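3.2 Bedding, towels and the made-up bed

We turn now from the kitchen, where most writing on household keeping has tended to linger, to the bedroom, and in particular to the bed itself. Our diaries from Trurkley and Gistine hold 1546 entries that mention cloth of one kind or another, and we were a little surprised, on first reading them through, to find that 652 of these had to do with bedding or towels. Clothing, which we had expected to lead by a wide margin, came up far less often once winter coats were set aside.

What struck us most, and what we would like the reader to carry into the next section, is how often the bed was spoken of as a place to put things. People slept in it, of course, but through the daylight hours it served as a table, a shelf and a sorting bench, and the diary keepers wrote about it in just that way. "Did the towels on the bed" is a phrase that comes back again and again, with small changes, in households that had never met one another. Several keepers had a good folding table in the next room and still carried the basket past it. The height may have something to do with this, and so may the softness, but we suspect that the plain width of a bed matters most — it lets a person lay out a whole family's linen and see it all together.
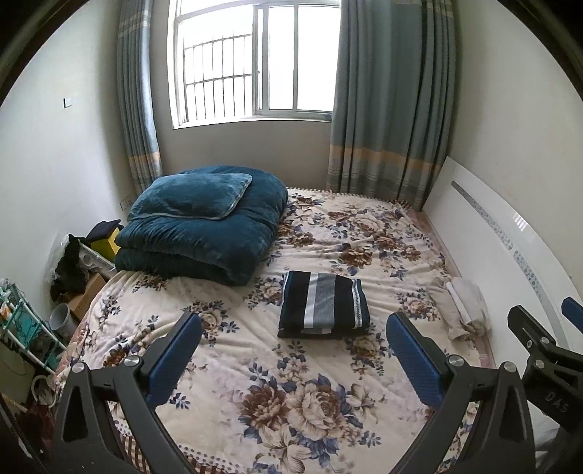

Figure 4. A bed with a flowered blanket, a folded striped towel near the middle, and a teal velvet comforter and pillow at the head.
Photo: Kneževič household study

The blanket deserves a word of its own. In the older Gistine homes the top blanket was nearly always the best piece of cloth in the room, and many keepers told us, with evident fondness, where it had come from and who had picked it out. Large flowers were much loved. Plain covers were thought of as something for guests or for a rented room, and one keeper wrote that a plain bed made her feel she was staying at an inn. We did not set out to study taste, and we make no great claims about it, but it would be a shame to leave these remarks out when they were offered so freely.

Towels followed another path. They were bought in sets and seldom stayed in them, so that by the second year most cupboards held a friendly jumble. Of the 850 towels listed in the Jorine cupboard survey, only 19 were still kept together with every other piece of the set they came in. The keepers did not seem to mind. Striped and dark towels were often given over to kitchen or garden use, while white ones were held back for the bath and washed apart from the rest, sometimes with a strictness that the rest of the laundry did not enjoy.

There was a clear turn in December, when heavier comforters came out of storage and the daily making of the bed took longer. Entries from that month are fuller and, we think, a bit more cheerful. The spare comforter was commonly folded at one end of the bed by day and pulled up at night, a habit we take up again in Section 3.3 together with the question of where the summer covers went.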